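From: accounts desk, Prindosham office
To: ops-finance list
Date: February 2020
Subject: Re: Card limits and the receipts backlog

On the receipts backlog, the Renard office wrote:

> Can someone confirm whether the new $1000 card limit is per
> month or per trip? The Prallance guide says one thing on the
> login page and another in the help text. Also, we still have
> 719 receipts marked "pending" and no idea who they are
> pending on.

Per month. The help text is right and the login page is wrong, and I have asked Prallance to fix it. They sent back a ticket number and a survey asking how they did.

As for the 719, they are pending on you, I'm afraid. When we moved off the Mavromatis system in the fall, anything without a cost code went back to the office that sent it, and the notice went to a shared mailbox that I gather is opened on special occasions. If you sort by merchant you can code most of them in batches. Parking alone should keep you busy until lunch.

A few other things while I have your attention:

Mileage claims now need a start and end address. "Home" is not an address, and neither is "the usual."

Meals under $15 no longer need a receipt. Please don't send 13 separate claims for one dinner – the software lets it through, but I still have to read them.

Anyone holding an old Mavromatis card should cut it up. It stopped working at the end of the year, though two people have tried it since and then called me from the register.
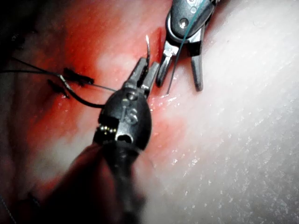 Needle driver with a curved needle in its jaws.

Month-end close is one day earlier than usual. Anything submitted after noon rolls into the next statement, including mine, which is already late.

Renard, if you get stuck on the cost codes, send me the export and I'll mark up the first page for you. Just the first page.

Accounts desk, Prindosham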